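Chapter 3
Showing the Robot What You Mean

The first time I tried to teach a robot anything, I was very sure of myself. I'd been folding towels since I was a kid, I knew how the arm moved, and I had a free Friday afternoon in the lab at Trulville. How hard could one hand towel be? By dinnertime I had recorded 8 demonstrations, thrown away all of them, and gone home with a sore shoulder.

The towels were fine. My trouble was that I had no idea how I folded them. I knew how to do it, but I'd never had to watch myself doing it, and as soon as I was working through a gripper instead of my own fingers, everything I took for granted was gone. I'd reach for a corner and stop halfway to think. I'd close on it, let go, close again. Every one of those little hesitations went straight into the recording, and a robot that learns from recordings will learn your hesitations too (mine became very good at stopping halfway to think).

So this chapter is about demonstrations: how we give them, what gets stored when we do, and why two people showing the same task can leave you with data that hardly looks related. We'll do the math of learning from demonstrations in Chapter 4. For now I want you to get a feel for the teaching side, and you'll need very little beyond the joint angles and coordinate frames from Chapter 2.

3.1 Two ways to lead

There are two main ways to show a robot a task, and you'll meet both in the exercises.

The first is to grab the arm and move it. The motors go slack enough to let you push, the joints report where they are, and you walk the whole thing through the job. This is called kinesthetic teaching, and I love it for short tasks! You can feel when the elbow is about to run out of travel. You can feel contact, too, as long as you don't mix up the weight of the arm with the push of the table. The drawback is that your own hands and body are in the way of everything, including any camera that's supposed to be watching.

The second is teleoperation. You move something over here (a smaller copy of the arm, a handheld controller, a glove) and the robot follows over there. Your body stays out of the workspace, and the robot's cameras record pretty much what they'll see later when it works alone. What you give up is touch. Unless your setup sends forces back to your hand, you're judging everything by eye, and squeezing too hard is the most common beginner mistake I see.

Ivana Retamal, who taught the lab section of this course with me for years, makes every student do the same pick both ways before they're allowed an opinion. In her last group at Sandoval, the students recorded 91 demonstrations by remote control and kept 62. The rest were dropped for stalls, fumbles, or one arm wandering off while its operator talked to a neighbor. I think that's a pretty good rate for new people.

3.2 What the wrist sees

If you teleoperate, you'll spend a lot of time with the view from a wrist camera. It moves with the hand, so the fingers stay put in the picture while the world swings around behind them. That takes some getting used to. Tilt the wrist and your nice view of the work may turn into a big pale blank with two fingertips in front of it.

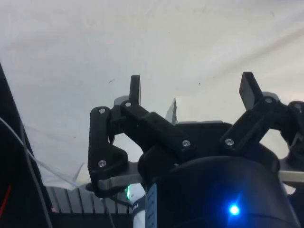
Figure 3.1. Wrist camera view, with the gripper's fingertips toward a pale surface.

Try to judge from Figure 3.1 how far the fingertips are from the white surface behind them. I can't do it with any confidence. There's very little on that surface to hang a distance on, just some faint creases and a tiny dark speck. When you're driving, you get around this by moving a little and watching what changes, or by checking a second camera off to the side.

Keep that in mind as we go into Section 3.3, where we'll look at what a single recorded time step contains and how the camera images get lined up with the joint readings.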